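Tully Street Supper Club News
28 April 2021

Print this page | E-mail this to a friend

Back at the table (sort of)
by Danica Kelmendi

Well, we've nearly made it through a whole winter and spring of cooking in separate kitchens, and I have to say I'm a bit surprised at how much I've liked it. When Vesna Gashi suggested in January that we all make the same soup on the same night and then eat it over a video call, I thought it sounded like homework. I signed up anyway (there was going to be dumplings) and I haven't missed one yet.

This month was Vesna's pick again, and she went with her grandmother's white bean soup. If you've never made it, it's cheap, it's slow and it makes the house smell wonderful. You soak the beans overnight, then cook them with an onion, a couple of carrots, a bay leaf and more paprika than you think you should. I used 300 grams of dried beans and it fed the 2 of us for dinner and then lunch, with a little left for the freezer. The trick, according to Vesna, is to leave the salt until the end. I forgot and salted mine right at the start, and you know what? They were fine. Please don't tell her – although I suppose she reads this.

The big argument of the night was bread. Half of you are firmly in the cornbread camp, and I had no idea feelings ran so high! I made a plain white loaf from the back of the flour bag and it came out flat on one side, probably my oven, which has leaned a little to the left ever since we moved in. It tasted good with butter. Most things do.

I've also been going through my cupboards and thinking about what we'll eat off when we're finally sitting down together again. My everyday dishes are a mix of whatever survived the last three moves, and I've stopped minding that nothing matches. Soup in a plain bowl with a colored plate under it looks nice enough for company, if you ask me.

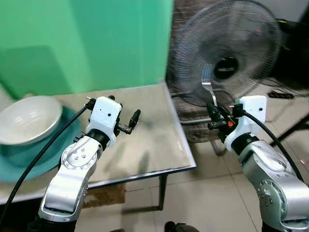
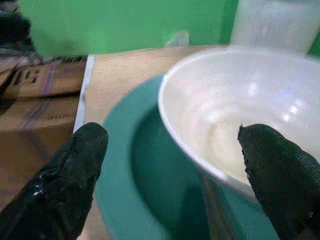

A fork, and a white bowl on a teal plate.

Now, on to next time. We had more than one vote for stuffed peppers, so stuffed peppers it is. I'll send my version out to the list, and if you have a family recipe you swear by, send it to me and I'll pass it along with the rest. Meatless ones especially, please, as I only know how to make them with ground beef and rice. The folks over in Kenasham have asked to join our call too, and I said yes before checking with anybody. I hope that's all right! They're a lively bunch and they bring their own jokes.

A couple of small things. Whoever lent me the big blue stockpot, I still have it and I do want to give it back, but there's no name on the bottom. And if you get on the call early, please mute yourself while you chop. Last time I heard a good ten minutes of onions and a radio play before we even said hello, and I never did find out who the murderer was.

We're also hoping to do a picnic in the park once the weather settles. Bring your own blanket, your own plate and your own fork, and we'll sit in our own little circles and shout across the grass. I'll bring the flat bread. The next newsletter will have the details.

3 comments | Shared 2 times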